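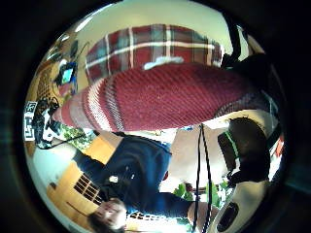

Last changed 7/8/25. Replaces the July draft.

# Recording cloth work with hand-held grippers: house rules

These rules cover recording on the Drastedero project when the work is done with hand-held grippers in a furnished room and not in the cell. They apply to both operators and to anyone else who stays in the room. The cell has its own sheet, kept with the Plelter arms.

You will need two people per table. One works the grippers. The other looks after cables, the clock and the log, and is called the second below. Swap every 12 takes.

## Before you start

1. Book the room under the Drastedero name and put the notice on the door. It has to say that cameras are running and who to ask about them.
2. Get a signed consent form from everyone who will be in the room, including the second. Visitors who don't want to sign wait outside until the session ends.
3. Take off lanyards, or turn the badge to face inwards. Put away post, phones with the screen lit and anything else with a name on it.
4. Wipe the table and check that it doesn't rock. Feel along the edge with a bare hand. Cloth catches on splinters and chipped trim.
5. Decide on the working area and tell each other where it ends.

Fisheye lenses see far more than the person holding them expects. A gripper tilted towards the operator records the operator's face, and a gripper lifted at the end of a fold can take in most of the room.

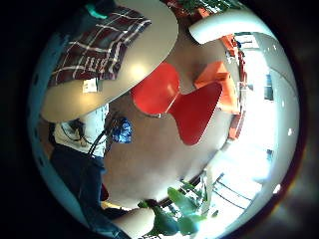
So the consent rule goes by the room and not by the table. If you can see the lens from where you are standing, it can see you. Faces are blurred later by the Bonurden script, but blurring is a second safeguard and we don't treat it as permission to record.

Chairs and plants may stay where they are. We want ordinary rooms. Move them only if they are in the way of somebody's feet or elbows, and move them before the first take. Once recording has started, leave the furniture alone until the block is finished. If something does get moved, close the block and open a new one.

## Cables and clothing

Most of our near misses have been with cables, so please read this part even if you have done sessions before.

- Route each cable from the gripper up the arm and down the back where the harness allows it. If it must hang in front, clip it so that it can't swing below the table edge.
- No cable crosses the walkway to the door.
- Leave enough slack to reach the far side of the table with a straight arm. Try this before the first take.
- Roll up loose sleeves. Tie back long hair.
- Don't wear a top that matches the cloth you are folding.
- Flat shoes, closed at the toe.

The second stands to one side, out of reach of both grippers, and steps in only between takes. If a cable snags, either person says "stop" and the operator lowers both grippers to the table before anyone touches anything.

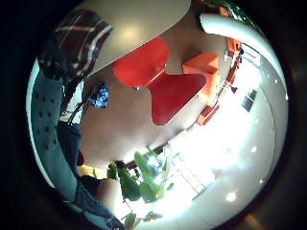

*White shirt and jeans at the left, window side to the right.*

## Running a take

1. Lay the cloth out as the task card says. If the card says "dropped", drop it and leave it. No tidying.
2. Look at the screen and check that it is live.
3. The second says "ready". Wait for it.
4. Start from the rest position with the jaws open.
5. Work at the speed you would use at home. Hold still for a moment after the last fold.
6. Don't talk about anything private. The microphones are supposed to be off, but check.
7. Return to rest. The second says "cut" and writes the result in the log as good, poor or void.

A dropped corner is not a void take. Pick it up and carry on, and log it as poor if it can't be recovered. Void is for a lost picture, a stopped clock, an interruption, or a person in the room who hasn't signed.

Never delete a take in the room. Mark it and let the Deák upload check deal with it.

Keep spare clips, markers and small parts in one open box within reach of the second. They should not be loose on the work surface, where they end up under the cloth. 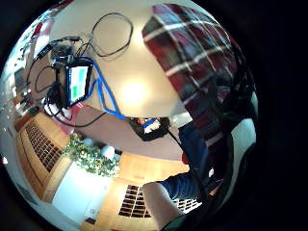

## Breaks and limits

- Stop after 8 minutes of gripper time and put both grippers down. The gripper, camera and mount together come to 500 g a side and the wrist feels it.
- Sore thumb or wrist: stop for the day. Write it in the log.
- If low sun comes through the window and the picture whites out over the table, pause or turn the table. Don't draw the blinds halfway through a block.

## Closing the session

Copy the takes to the Deák drive and compare the count with the log. If they differ, leave the cards unformatted and write the difference on form 77. Coil the cables loosely, never round the gripper handle. Take the notice off the door last, once both cameras have been switched off.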